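4.2 Desk tidying with a second person at the table

The trials in the previous section were all run with the robot working alone, and we were quite pleased with how those went, but a desk in an ordinary office is hardly ever left to one party for long. People reach across it, leave their phones on it, trail their charging cables over it and then carry on with whatever they were doing. We wanted to know how much of the Gyamfi planner's good behaviour would survive that kind of company, so for this part of the study we asked a participant to sit down and use the desk in whatever way felt natural, while the robot handled thin, bendable items beside the organizer.

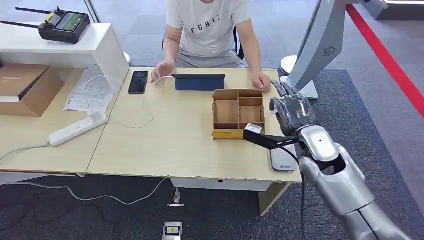

Figure 6. Shared-desk condition. The robot hand holds a black strap-like item near the front corner of the compartment organizer while the participant handles a cable at the tablet.

Thin items are a nuisance for any planner that thinks in terms of solid boxes. The end that matters is usually a fair distance from the fingers, and it swings a little each time the wrist turns. Our approach, which builds on the earlier Vindard work by Naa Adjei and Leena Kettunen, is to track the free tip and let the wrist go more or less where it likes, within the limits set by the person's hands. Those limits are updated as the person moves. If a hand comes to rest on the desk, the planner treats it as something to go around politely, and if a hand is moving, the arm slows down and waits to see where it is headed.

We ran 142 placements in this condition, split over 20 sessions. The planner finished most of them without asking for help, and the ones it did not finish were nearly always cases where the tip drifted behind a raised wall of the organizer and the tracker lost it. Châu Triệu went back through the logs by hand (a patient job, and we are very grateful) and found that a short backward motion of the wrist was usually enough to bring the tip into view again. We have since added that motion as a recovery step. Only 2 placements were stopped by the participant, both times because the arm had come closer than they liked - a fair complaint, and one we return to in Section 5.

A word on the wrist view, too. The head view gives the planner a good sense of the whole desk and the person at it, but it says very little about the last bit of travel, when the fingers themselves get in the way. The wrist view fills in some of that, though the arm's own segments can hide a good part of whatever lies underneath, and we mask them out before the tracker sees anything. Tape edges proved a handy test of the mask, with their strong colour and straight sides.
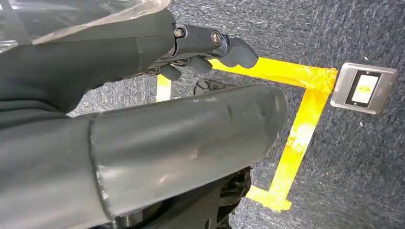 Why not use the wrist view alone and leave the head view out?
The wrist view loses track of the person as soon as the arm turns away from them, and the planner needs to know where both hands are before it will move at full speed.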